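Robot cell budgeting

Robot cell budgeting is the planning, costing and purchase of the equipment needed to put one or more robot arms to work at a bench. The term covers the arms themselves, the structure they are bolted to, the room they stand in and the long tail of small purchases made after everyone has agreed that the buying is finished. It is treated as a branch of capital planning, although some of its practitioners regard it as a branch of fiction.

Scope

A robot cell, in the sense used here, is a table-sized work area with one or two arms, some means of watching them, a computer and a supply of objects to be handled. Larger cells with guarding, conveyors and a forklift lane are costed differently and by people with better chairs.

The budget is usually divided into capital items, fit-out, consumables and contingency. The boundary between fit-out and consumables is disputed. At Drerkdale, a small manipulation lab often used as a teaching case, cable ties were moved from one heading to the other 2 times in a single February.

Capital items

The arm attracts most of the attention and receives most of the quotes. A first-time buyer compares reach, payload and repeatability, picks the arm with the nicest brochure, and then learns that the gripper is priced separately. Gripper, mounting plate, controller and software licence should be requested on the same quote as the arm. Suppliers are happy to do this when asked and seldom bring it up first.

Two-armed cells do not cost twice as much as one-armed cells. The frame, desk, screen and floor space are shared, while the cabling and the arguments more than double.

Fit-out

Fit-out includes the bench, lighting, power, overhead mounting points and anything hung from them. It is the heading most often underestimated, partly for the reason that rooms come with ceilings and the ceiling is assumed to be free. Ducts, light fittings and existing pipework all limit where a beam or clamp can go, and moving any of them is a job for a licensed trade with a waiting list. 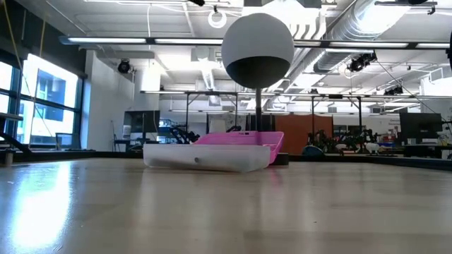 Table and handling items, with arms and overhead services behind.

Daylight is another cost that arrives without an invoice. A bench beside a large window looks splendid on the floor plan. A glossy tabletop will then throw the window back at any camera pointed across it, and blinds enter the budget late, under "miscellaneous". A matte surface chosen at the start is cheaper than blinds, but it has to be chosen by someone who has stood in the room at the right time of day.

Handling items

Handling items are the things the robot is meant to pick up, put down, open or fill. They are mostly ordinary household goods: trays, tubs, pencils, boxes. Their unit price is trivial and their administrative price is not. In the Drerkdale accounts, a plastic tub costing less than a sandwich required the same approval form as the arm that was to lift it.

The Salgado method, named for the workshop where it was first written down, gives each cell a fixed petty cash float for handling items and forbids discussion of it. The float in the published version is $636 per cell per year. Critics say this is too generous. They have generally not priced pencil cases.
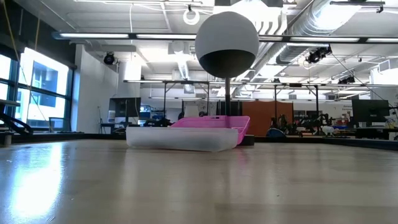
Translucent and pink plastic containers on a light-coloured tabletop.

Colour and finish deserve a line in the plan. Translucent plastic, clear plastic and shiny surfaces are harder for many vision systems than plain opaque ones, so a sensible list includes some of each and buys spares of all of them. Product lines are discontinued without regard for anyone's experiment.

Worked case: Dutgate

The Dutgate cell was planned as a single bench with a pair of arms. Excluding the arms, the first draft came to $1,382, covering the bench top, frame and fixings. The final figure under the same headings was $3,232. The difference was made up of freight, a second order of brackets, longer cables, and a third order of brackets in the size originally wanted. No single item was large enough to be anybody's fault.

Later guides recommend pricing the frame, base plates and cable runs as one job, and drawing the desk on the plan at full size, with the chair pulled out.
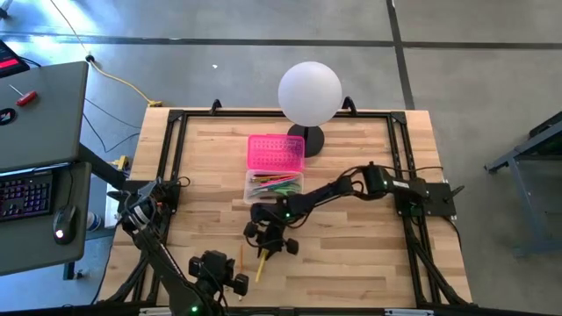 Sofia Bettencourt has objected that this sort of advice starts at the wrong end. In her view a buyer should write down the task first, down to which object goes in which container, and refuse to open a catalogue until that page is done. "Half the arms I see quoted are too big for the job," she wrote in response to an early version of the Dutgate figures, "and the other half are fine but the table is too small."

Contingency

Contingency is commonly set as a percentage of capital items, which makes it largest where prices are most certain. The Pultmont convention sets it against fit-out and handling items instead. The resulting sum looks alarming on a summary page and is usually spent by winter.

See also

Bench layout
End effector selection
Petty cash
Procurement delay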